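# Terrazzo floor people, come talk to me (polishing, sealing, living with it)

**dedora_downs** wrote:

Okay so we pulled up the carpet in the back room in March and there was terrazzo under it!! Speckled, end to end, under decades of glue. I had 800 square feet ground and polished and I've been walking around in socks ever since like a kid at a rink.

Questions for anybody who lives with it:

- do you seal every year or leave it alone?
- rugs, yes or no?
- is it bad that I do everything on the floor now? Laptop, mail, folding clothes, the works

The quote from Lukemwood was $1476 for the glue removal alone, and I'd pay it again.

---

**pebblemix** wrote:

Congrats!! Mine is from the original build and I still love it after 9 years. Don't let anyone talk you into a thick glossy coating. It yellows and then you're paying to strip it. A penetrating sealer every couple of years is plenty.

Rugs yes, but skip the rubber-backed ones. I had one leave a tan rectangle by the door that took two rounds of poultice to lift.

---

**okabe_flats** wrote:

Going to disagree on the coating. We have a satin topcoat in a rental in Drirkmont and it has held up great with tenants, dogs and a leaky fridge. Bare terrazzo and red wine is a bad night.

As for working on the floor, I'm with you, I do it too. It's cool in summer and there's so much room to spread out. Mine is the gray MacBook, and I like how plain the lid looks next to all those speckles.

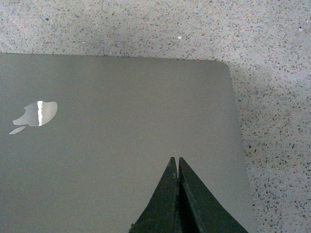

**pebblemix** wrote:

I'd worry more about grit than wine, okabe. One bit of sand under a metal case and you slide it over to make room for your coffee — there goes your lid, and maybe a fine line in the polish too. Put a dish towel down! Or a cork mat. I keep one leaning by the baseboard and grab it without thinking.

---

**okabe_flats** wrote:

Fair, but I pick mine up, I don't slide it. Dust mop every morning and I've had no trouble. A towel bunches up and blocks the vents on some laptops anyway.

---

**dedora_downs** wrote:

Cork mat, love that, ordering one tonight. I've been a slider, I'm sorry to say.

Still torn on sealer vs. topcoat. The Lukemwood crew left me a sample tile with 2 finishes on it, half and half, and I keep moving it from window to window. The penetrating side shows the colors so much better in the late afternoon!

---

**pebblemix** wrote:

Pour a little coffee on each half and leave it an hour. Then decide.

---

**dedora_downs** wrote:

Doing it now. Will report back after dinner.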